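Wanted: Patient People With Two Working Hands
Call for participants, Liltholm Student Robotics Club, December intake

The Liltholm Student Robotics Club is looking for people to pick up books and put them down again. We'd like you to do it with a gripper in each hand, at a table, while concentrating. There is no pay. There are biscuits, and in a good week the biscuits have chocolate on one side.

If you're still reading, you may be the sort of person we're after.

The project is called Sarkarton. It's the club's entry in the Ó Néill Shelf Challenge, a student competition in which a two-armed robot has to tidy a small reading table: gather what's lying about, stand it in the rack, and leave the covers in the condition it found them. Last year our robot managed the first of these with great enthusiasm. The judges gave us 15 points for presentation, and we've been living on those ever since.

This year we're doing it the slow way. People perform the task by hand using grippers shaped like the robot's, the movements are recorded, and the robot learns from the recordings. We need 772 clean demonstrations before the competition opens. We have 123. You can see where you come in.
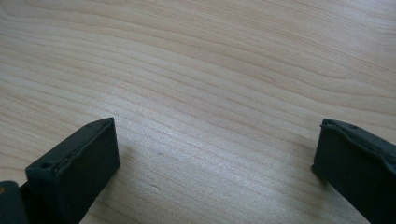

Sessions run on Tuesday evenings from 6:30 in the back room at Liltholm Community College, up the stairs and past the pottery kiln. Each one lasts two hours, with a break in the middle when everybody shakes out their wrists and complains about the printer. You'd do a short warm-up, then a set of demonstrations, then a different set with different books.

What you'd be doing, in more detail:

Picking up books and magazines of varying thickness, flat and upright, singly and in pairs.
Placing them against an adjustable rack without knocking over the ones already there.
Sorting a small pile when the thing you want is at the bottom of it.
Starting again when Fergal Hennessy, who runs the recording desk, says "that one had a wobble in it."

Fergal says this a great deal. He has a good eye and no small talk, and you'll come to value the first of these.

The books themselves were chosen by Ánh Lại, our second-year mechanical lead, who wanted covers in several languages so the vision side of the project couldn't get lazy and learn one alphabet. You don't need to be able to read any of them. A couple of past participants could, and their work rate fell off noticeably once they got to the good bits. 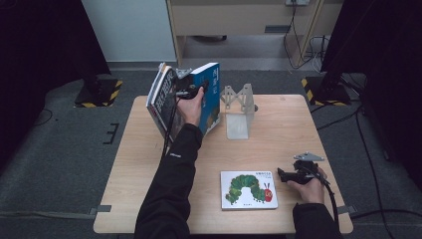
We should be frank about the difficulty. A hardcover is easy. A magazine is a fish. It bends where you don't want it to, slides off whatever's underneath and goes limp the moment you think you've got it. Most newcomers spend their first half-hour convinced the grippers are broken. Our Wernen-pattern fingers are printed in the college workshop and do need replacing now and then, so occasionally the newcomer is right, and we've learned to check before being smug about it.

What we're looking for:

You're 16 or older. Under 18s need a signed form from a parent or guardian.
You can sit at a table and use both hands for stretches of 15 minutes.
You can follow a fussy instruction without taking it personally.
You can get to Liltholm under your own steam. The last bus leaves at 9:10 and waits for no robot.

What we're not fussed about:

Whether you've studied engineering, or anything else.
Whether you're left-handed. We're short of left-handers and will be embarrassingly pleased to see you.
Whether you understand how the learning software works. Two of the people who wrote it are hazy on parts.

Gamers tend to arrive confident. Knitters tend to be better. The smoothest set we've recorded so far came from Aoife Tierney, a retired piano teacher who joined to keep her grandson company and now has her own labelled mug. Her grandson has moved on to the debating club. 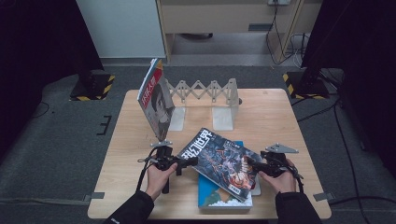
Do I have to come every week?

We ask for four sessions before the end of term, in any order, and we won't chase you if you miss one. Participants who do all four get their name on the competition poster in a size of type that can be read from the next table.

What happens to the recordings?

They're kept on the club's own drive and used to train our robot. Your hands and sleeves will be in them. Please wear something with long plain sleeves, dark if you have it, and leave rings and bracelets at home. If you change your mind later, tell us and we'll delete your sets, with Fergal making a small sad noise.

Is there a student role as well?

Two, as it happens. We need one enrolled student to help label recordings and another to look after the grippers: cleaning, tightening, printing spares, and keeping the spares in the drawer marked spares. Both count toward the practical hours in the automation certificate. Gearóid Geraghty teaches that course and signs the sheets, provided you can find him.

Anyone taking the gripper job should know that the linkages have small parts and the floor has carpet. Bring good eyesight or a torch.

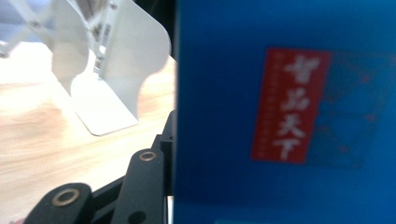
Up close with the blue box at the Sarkarton table.

How to apply

Send a few lines to Gearóid Dunne, club secretary, through the contact form on the club page. He isn't the Gearóid who signs the sheets, and mail meant for one reaches the other with a delay of up to a fortnight, so please put the surname in. Tell us which role you're after, whether you're left-handed, and whether you have any allergies we should know about before buying biscuits. A résumé isn't necessary. One applicant last term sent a video of himself folding a fitted sheet and was accepted on the spot.

You'll be invited to a try-out, which takes half an hour and is very hard to fail. We show you the grippers, you move some books, and we all decide whether we can stand each other. Travel costs can be covered up to $200 across the term for anyone who'd otherwise have to say no. Ask Gearóid Dunne for the claim form and keep your receipts.

The room is step-free if you use the goods lift on the kiln side. Let us know beforehand and someone will come down with the key. Please don't lean anything against the kiln.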